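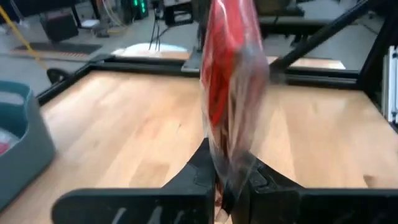
Can a machine sort and bag household stuff without a person standing over it yet? For part of a shift, on items it has met before, and only with someone close enough to hit the stop.

CELL CHECKLIST – HOUSEHOLD CHORES TRIAL, PLEVPORT
Date: 22 July 2023
Sheet no. 2471
Checked by: Usha Mudaliar
Second check: Gareth Ashworth

1. E-stop, both buttons – OK
Pressed and reset. Left one stiff, still latches.

2. Gripper fingers, wear and play – OK
Pads fine. Wipe down between runs, film bags leave a residue.

3. Grip force on soft goods – COMMENT
Set at 6 for bagged items. At 4 it drops them, at 13 it splits the seam. Would not trust it with anything knitted yet. Jordan wants to try the Lavari pads, fine by me but log it seperately.

4. Cables off walkways – FAIL
Reroute or tape before Monday. Same comment as April.

5. Work surface clear and level – OK

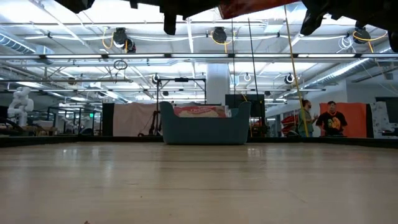 6. People near the cell – COMMENT
Folding is still the weak chore. Picking up is decent, putting in a bin is decent, a folded towel looks like somebody sat on it. Maureen says her home help does a basket in the time it takes this to find a corner, and I beleive her. For safety the bigger point is that a house has people in it. Two people stood talking across the room, past the sofa, is an easy case. Want the same check with someone reaching over the table, slow speed first. Not signed off for shared use until done.

7. Speed limit in chore mode – OK
Checked on the pendant. Locked with Gareth's code.

8. Dropped item recovery – FAIL
Stops and waits for help. Safe, but no use to anyone who lives alone. Fairclough say next software release, no date given.

9. Restart after power cut – NOT DONE
Ran out of time. Poppy to do with Jordan.

10. Log book filled in – OK, mostly
Jemow test pages missing initials.

Result: supervised use only. Items 4 and 8 open, 9 to be booked. Ready for a shop floor bagging job – nearly. Ready for somebody's kitchen – no.

Signed U. Mudaliar
Copy to M. Lockwood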